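4.3 Limpieza de zócalos y juntas: qué hace el equipo y qué queda a mano

El módulo de suelos Bovent aspira y friega superficies abiertas de baldosa, piedra y vinilo. No limpia el encuentro entre el suelo y la pared. El cabezal necesita 15 mm de separación lateral y no ejerce presión contra superficies verticales. Antes de programar la primera tarea, lea esta sección completa.

Preparación

1. Retire del suelo la ropa, los paños y los cables sueltos. El equipo reconoce los muebles, pero confunde a menudo un tejido claro con una zona de reflejos.
2. Abra la aplicación Hurnico y seleccione Mapa > Bordes.
3. Marque como «Manual» los tramos con zócalo saliente y todas las esquinas interiores.
4. Ajuste el caudal de agua al nivel 4 como máximo en suelos brillantes.
5. Inicie la tarea y espere al aviso de fin de ciclo.

Nota: en baldosa pulida, los reflejos de una ventana o una lámpara pueden hacer que el equipo repita una pasada. No es una avería.

Repaso manual de los bordes

6. Coloque el equipo en su base y deje la función de fregado en pausa.
7. Aplique una pequeña cantidad de jabón neutro sobre la junta.
8. Doble un paño y presiónelo contra el pie del zócalo. Apoye la otra mano en el suelo para repartir el peso.
9. Avance hacia la esquina por tramos cortos. Recoja la espuma con una cara limpia del paño.
10. Pase el dedo por el borde superior del zócalo y repita si queda polvo.

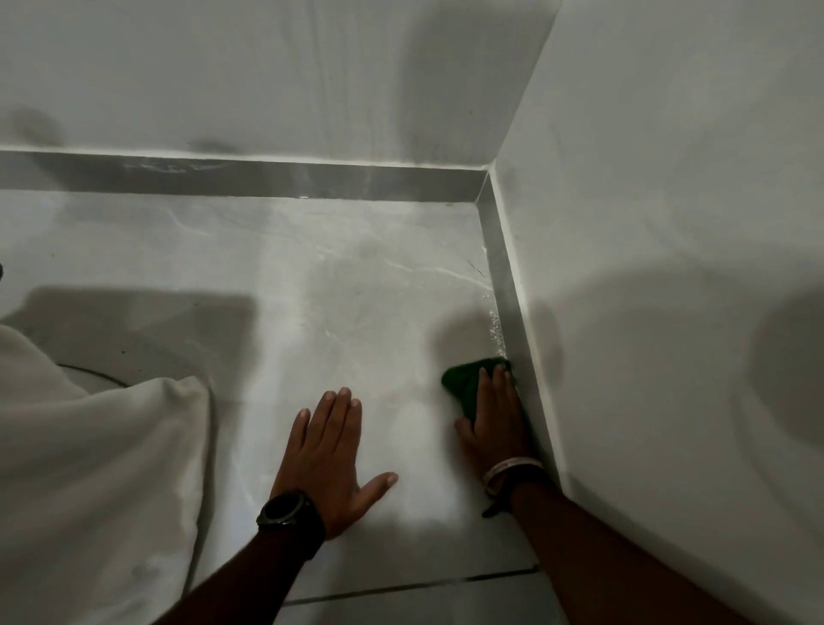

Figura 7. Repaso de la junta con paño doblado, junto al zócalo derecho.

Precaución: no active el fregado mientras haya espuma en la junta. El sensor óptico la interpreta como un obstáculo y el equipo se detiene.

Precaución: no use lejía ni productos abrasivos en las zonas por las que circula el equipo. Dañan los rodillos.

Limitaciones conocidas

El brazo auxiliar Wumosura, que se vende por separado, puede sujetar un paño y seguir una pared recta. En las pruebas dirigidas por Brigitta Plattner completó más de 300 pasadas sobre zócalo liso. En las esquinas interiores perdió el contacto con frecuencia, y no detecta un pelo o una mancha pequeña sobre baldosa veteada. Por ahora esas zonas deben limpiarse a mano.

Espere 24 horas antes de volver a trazar el mapa si ha cambiado muebles de sitio.

Revisión del texto: Natnael Ejigu, 2024-07-30.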